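ok so a thread on trying to get my money back from Vendex for a trip that isn't happening. long one. get coffee

26 April 2020 and I'm on week five of this. flight to Skamberg was supposed to be in May, two tickets, plus the ferry over to Covberg. total 565 dollars. not life changing money but it's my money

airline canceled the flight themselves. I did not cancel. please hold on to that detail, it comes up again and again

Vendex (the booking site) sent an email that says "good news, you have a voucher." did not ask for a voucher. voucher is for 241. no idea how they got to 241, I've tried every combination of fares and fees and can't make it add up

called. on hold 80 minutes. same piano song on a loop, it has a little skip in it right before the chorus. hear it in my sleep now

person who picked up was very nice, clearly working from home, dog barking. she said the airline has the money. called the airline. airline says Vendex has the money. ok 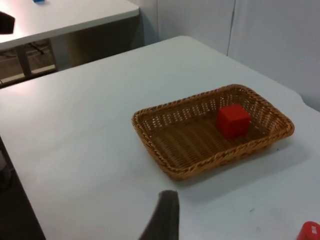 so then I did what I should have done day one and read the fare rules. all of them. they're in the confirmation email, way down, gray text, tiny. if the carrier cancels you get a refund "to the original form of payment." doesn't say voucher anywhere

took a screenshot. took screenshots of everything. if you're in the same spot do this tonight, before they edit the page

wrote back quoting that line. got an auto reply with a case number ending in 3455. second email, same number. third email, new number, and now they say the first case is closed as "resolved by customer." I resolved nothing

the ferry people, meanwhile. Chettiar Lines, tiny company, one boat I think. emailed them on a tuesday night, refund was on my card that same week with a note saying hope to see you next year. will be booking with them untill I die

things people sent me in replies that were useful, putting them in one place:

don't click accept on the voucher. don't log in and "view" it either if the button says view and accept. two of you got caught by that

ask for the refund in writing even if you've already asked by phone. short email. dates, booking number, what was canceled and who canceled it

if you paid by credit card call the bank and say the words "service not provided." mine asked for the cancelation email and the fare rules, had both, took ten minutes. debit is harder apparently, ask anyway

check the deadline for disputes with your own bank, they're all different. mine counts from the travel date and someone else's counts from when they paid, so don't go by me

also travel insurance: mine was no help, read the exclusions twice and yep, we're in there

no, I don't want to rebook for the fall. a few of you asked. don't know what fall looks like and neither does the booking site

where it stands now: bank opened the dispute friday. Vendex has until sometime next month to answer. temporary credit is showing on the card but they told me not to spend it in case it gets reversed, so it just sits there being looked at

replies are open but I'm slow, work is a mess and the kitchen table is my office now

will add to this thread when I hear somthing. muting the piano song jokes after today

oh and to whoever asked, yes the voucher has an expiration date. it's before the airline even plans to fly that route again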